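# Hand-held grippers change the working day at Sernness garment returns firm
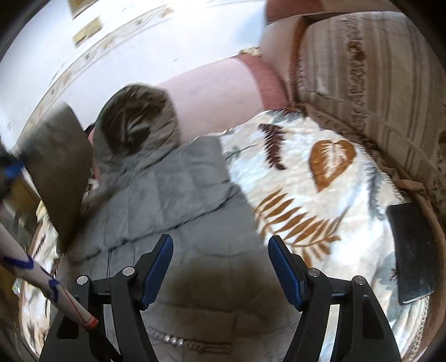 *A quilted jacket with an olive-grey hood, beneath the open fingers of a hand-held gripper.*

Staff at Joly, the clothing returns and repair firm in Sernness, have been spending part of each shift teaching machines to handle clothes. The work began in April and involves 80 employees, most of them from the folding and sorting tables.

They use a hand-held gripper with two padded fingers to pick up, turn and fold jackets, jumpers and bedding. The recordings go to Gandura, which is building the folding arms Joly plans to install at its Honwood warehouse. Much of the recording is done in ordinary rooms, on beds and sofas, so that the arms learn to cope with soft surfaces and clutter.

By the end of the first month staff had logged 1331 folds, 332 of them on padded coats. Coats are the slowest item on the tables and the one staff most often ask to be moved off.

Anatole Rolland, who manages the Honwood site, said six arms would be fitted to begin with. They will take plain folding on the late shift. Checking for stains, broken zips and missing trim will stay with people, as will all repairs.

"The late shift is the hard one to fill," he said. "We would like those hours to go to the machines first and see how the rota looks after that."

Joly has told staff that no jobs will go this year but has made no promise beyond that. Folders who move to inspection will get two weeks of training and the repair room rate of pay. Those who stay on the tables keep their present hours.

Some workers have complained of sore wrists from the gripper, and recording sessions have been cut to 40 minutes with a break between them. A lighter handle is being tried on the early shift.

The first arm is due at Honwood once the floor has been re-marked.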